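Lab handout 4: Setting up and cleaning the painting cell
Rieger Lab, Automation Basics

Read this before your bench slot. The cell has two grippers working over one sheet of paper on the white table. Check that each cable can follow its arm through the full reach before you enable the drives.

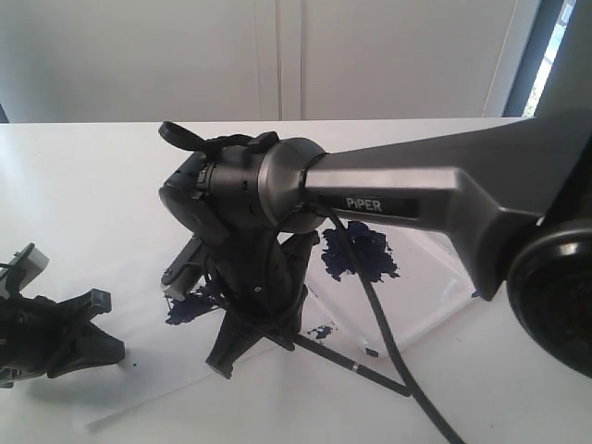 Page last changed: Oct 2, 2020

Tape a fresh sheet down flat. Draw the target box by hand with a fine black pen, then load the Stendik job file and jog to the start pose at low speed. Paint outside the box is scored as overrun – write it on the sheet log.

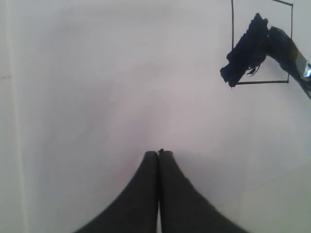 Close the fingers fully and look at the seam between the tips. A speck of dried paint there will shift the zero. Wipe it off with a damp cloth, close again, and store the new zero under your group name.

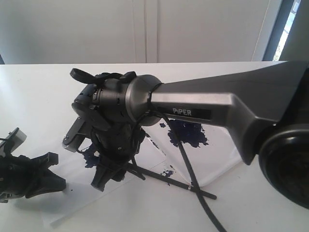
Cables are checked by hand with the drives off. Run a finger along each one from the wrist down and feel for nicks or stiff spots. Keep brushes clear of the cable path when you put them down. The arm hours go in the Andus sheet; the last entry in September was 279, and the joint check is due at 1,000.

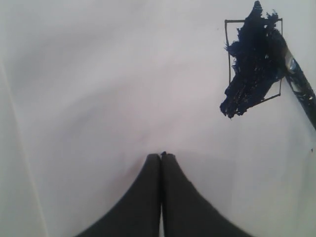

CLEANING AND SHUTDOWN

Lift the brush off the paper before you park the arms. Rinse the bristles, wipe the handle and the metal band, and leave the brush flat to dry. Used sheets go in the rack by the door with the group name on the back.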